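Chapter 7
Stock and Storage

Key terms: stock, reorder point, lead time, carrying cost, stockout, safety stock, turnover

After reading this chapter you should be able to explain why a business holds stock, work out a simple reorder point, and describe the main costs of holding too much or too little.

Giuliana Puma runs a hardware store in Serkcombe. On the morning of 16 March 2018 a builder came in for a box of deck screws, and the shelf was bare. Her records showed 19 boxes on hand. They had been put away in the wrong bay after the last delivery, and it took two days to find them. By then the builder had bought his screws at Vureck, the larger store on the edge of town, along with lumber and paint he would normally have bought from her.

A missing box of screws costs very little by itself. The lost sale that goes with it can cost a good deal more. Most of this chapter deals with situations of that kind, where the goods are cheap and the mistakes in handling them are expensive.

7.1 Why businesses hold stock

Stock is the goods a business keeps on hand to sell or to use in making something else. A bakery's flour is stock, and so is the bread on its counter. A repair shop holds spare parts. A school holds paper and cleaning supplies, although it sells neither.

Businesses hold stock because supply and demand rarely match from day to day. Customers expect to walk out with what they came for, but the supplier may deliver only once a week. The time between placing an order and receiving it is called the lead time. During the lead time, a business has to live on what it already has.

Stock also ties up money. If Puma spends $1,000 on paint that sits in the back room until April, she can't use that $1,000 to pay wages or buy something that sells faster. She must also heat the room, insure the paint, and throw out any cans that go bad. Together these are known as the carrying cost.

7.2 When to order

The simplest rule uses the reorder point, the level of stock at which a new order is placed. Suppose a store sells 100 light bulbs a week and the lead time is eight weeks. It will sell 800 bulbs while it waits, so it must order when stock falls to 800. If it waits longer, it risks a stockout.

Real sales go up and down, so most managers add a little extra, called safety stock. Efraín Cárdenas, who buys for the Muñoz chain of garden centers, sets safety stock separately for each product. Fast sellers get a large amount. Slow sellers, such as the Umolik line of ceramic pots, get none at all, and customers who want one are asked to wait for the next delivery.

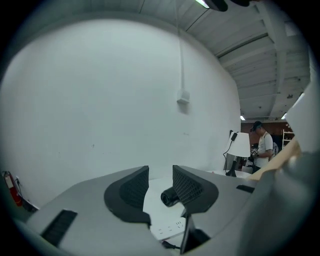 Both methods depend on accurate records. Section 7.3 looks at how stock is counted and what to do when the count and the records disagree.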